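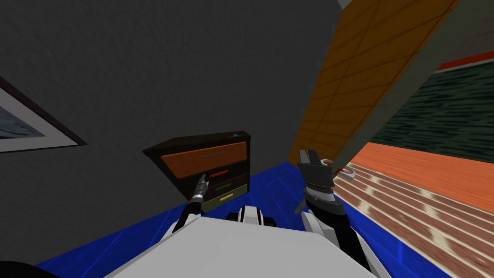 1/ The tilt bug, a thread

Rowena Quiambao
August, 11:40 pm
Home | Threads | Replies | Media | Log in
We use cookies to keep you signed in. Accept / Manage

OK so I promised you all the story of the sim run that ate my whole evening. Get a snack.

2/ Setup: two-armed robot, simulated bedroom, four-drawer dresser with different colored handles. Task is "open the red one." Second drawer down. A toddler could do it. My policy could do it too, as of lunch!

3/ Then I pulled the new Brukix build and success dropped to 3 out of 30. THREE. Same weights, same room, same dresser, same everything (I thought).

4/ So I finally quit staring at the success plot and looked at the head camera. And the whole room is leaning. Dresser, floor, walls, the orange tiled panel, all sloping down to the left like we're on a ferry.

5/ The left gripper is reaching in and its tip is up near the red handle AND the green handle. Which one does it want, who knows. I don't think it knew either.

6/ First guess: the base tipped over. Nope, logged base pose was dead level. Second guess: I broke the scene file. Swapped in an old one, still leaning. Third guess was to go to bed and I should have gone with that one.

7/ Vlasta (bless her) asked if the camera mount had changed. I said no, very confidently. Reader, the camera mount had changed.

8/ The new build reads the roll angle on the head camera in degrees. Our config had it in radians, plus a correction Teodoro put in ages ago for the old mount. The two together gave us a sideways-ish world, and not one warning in the log.

9/ What bugs me is the failure was so polite. No crash, no red text. Arms kept moving, joint limits were fine, the collision check was fine. It just reached for a drawer in a room it had never seen at that angle and missed 27 times.

10/ And we were going to push this same config to the real arms in the morning. Real arms, real dresser, Leobardo standing next to it with his coffee. I don't love that.

11/ So, new rule for us: render one still and look at it with your eyeballs before any batch over 20 episodes. I also added a startup check that compares the camera's up vector to gravity and quits if they disagree.

12/ Fixed the units, deleted the old correction, reran the 30. Back up to where it was at lunch, minus one where it grabbed the green handle. That one's a separate bug and a separate thread. Good night!!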